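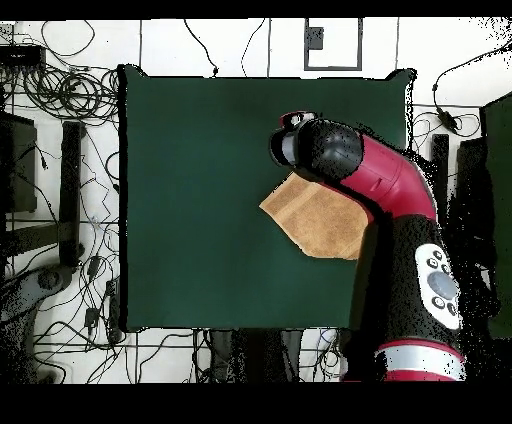 Dorothy Clegg wrote in January that her wall rack from Tetteh had pulled one screw out of the plaster, and that she wanted something she could dry bath towels on without drilling another hole. She asked if the Gokela folding rack was worth the money or if she should just keep using the backs of her dining chairs.

Home & Laundry > Reviews

27 May 2025 | By the Esteswood Household Desk

5 min read

The Gokela is a floor-standing drying rack with two wings that fold up from a center frame. It sells for $79, which is a lot for a rack. The one I replaced was half that and lasted two winters before a hinge went. I have used the Gokela in a second-floor apartment with no dryer since Dorothy's letter came, mostly in the back bedroom with the window open a few inches.

It came in a flat carton, already put together except for the feet. The feet push on. One was tight and I had to set the rack on its side and lean on it. There is a sheet of drawings with no words, and the drawing for the wing locks shows them upside down, so ignore that one.

With both wings up it is 72 inches long. Measure your floor before you order. In my back bedroom it blocks the closet, and I have to get the next day's clothes out before I hang a load. With one wing down it fits beside the bed, and for shirts and underwear that is enough.
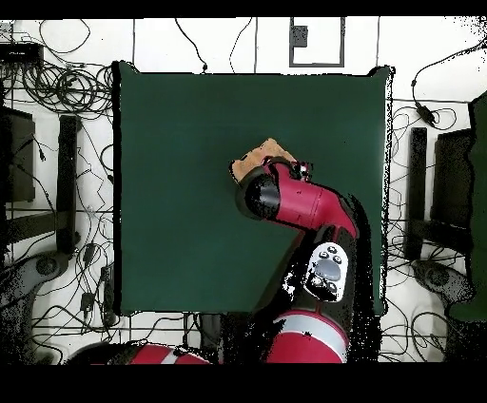 Towels

Towels are the hard part for any rack. Thick terry holds a lot of water, and if it hangs doubled over a thin bar the inside of the fold stays damp long after the rest is done. The bars on the Gokela are set wide enough that you can drape a bath towel across two of them, so air gets up the middle. Done that way, towels hung in the evening were dry by the next evening in mild weather. In the cold part of the year they needed a second night.

Hung over a single bar they took longer and came off with a stiff ridge. They will come off somewhat stiff in any case. Shake them hard before you hang them and again before you fold them, and go easy on the softener, which makes the loops lie flat and leaves the towel less able to soak anything up.

The wings are rated for 15 pounds each. I hung wet bath towels on both and saw a slight bow in the outer bars. It went away when the load came off. Put the heavy things on the center frame and keep the wings for lighter pieces.
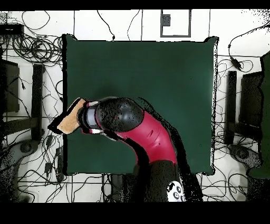

Sheets are less of a success. A fitted sheet has to be folded over the whole top, and then nothing under it dries. I do sheets on their own day and turn them once. If you wash a lot of bedding, a line across the room will serve you better than this rack or any other.

Wear and cleaning

The bars are steel with a white coating. After these months there is one chip, near the left hinge, where I folded the rack with a coat hanger still on it. I touched it up with nail polish so it would not rust onto a shirt. The rest wipes clean with a damp cloth. Wipe it before the first use too, as mine had a gray dust on it from packing that showed up on a pillowcase.

The wing locks are plastic and they are the part I trust least. They click firmly now. Gokela says it sells spares, but the web page for them was out of stock both times I looked. 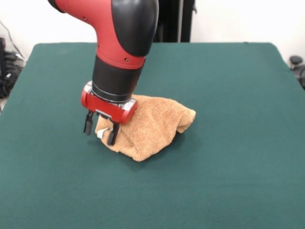
Folding it up takes a few seconds once you learn to drop the left wing first. Closed, it is flat enough to go behind a door. It doesn't stand on its own when closed, and mine has slid down the wall more than once and marked the paint. A hook would fix this, though that means a hole in the wall, and avoiding holes was the point for Dorothy.

I also tried the Nirkesau tower rack, which takes up much less floor and costs less. It is fine for socks and baby clothes. Bath towels have to be folded in quarters to fit on its shelves, and mine smelled sour by the second day. I gave it to my sister, who has no complaints, but she dries her towels at the laundromat.

Buy the Gokela if you have the floor for it and no dryer. If you only need to air a towel or two after a shower, the chairs will do.

Filed under: drying racks, towels, small apartments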